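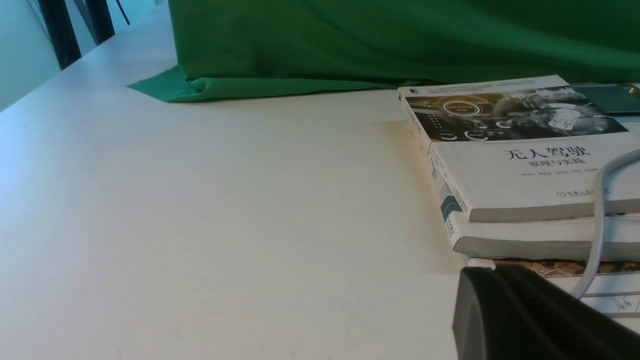
Wrist camera view, book stack task: green cloth at the back, three books on the right, gripper in the corner.

Zakside books, README

Hi! This folder has 162 episodes of me driving the arm around a table with some books on it. I'm Radu Olteanu, I did nearly all the driving in November, and Cosmin Toma wrote the recorder and fixed it every time I broke it (thanks, Cosmin).

What's in an episode: wrist video, joint positions, gripper opening, and one line of text saying what I was trying to do. Mostly it's "move the top book to the open part of the table" or "straighten the stack". I typed those lines by hand, so expect typos, and yes, I switch between "pile" and "stack" all the time.

Things to know before you train on it:

The wrist view gets the gripper in the lower right, and it covers part of the books. I left it uncropped. Please don't crop it in your loader either, the Misard baseline went weird when I tried that!

A light gray cable can hang in front of the books. Same with shadows on the table, I didn't clean any of that up.

Episodes 2 and 592 are test runs with no text line, skip them. (Numbering has big gaps, I deleted a lot of bad takes and never renumbered.)

Still on my list: a proper split file, and converting everything to the Kpodo format. If you get to either one before me, send it over.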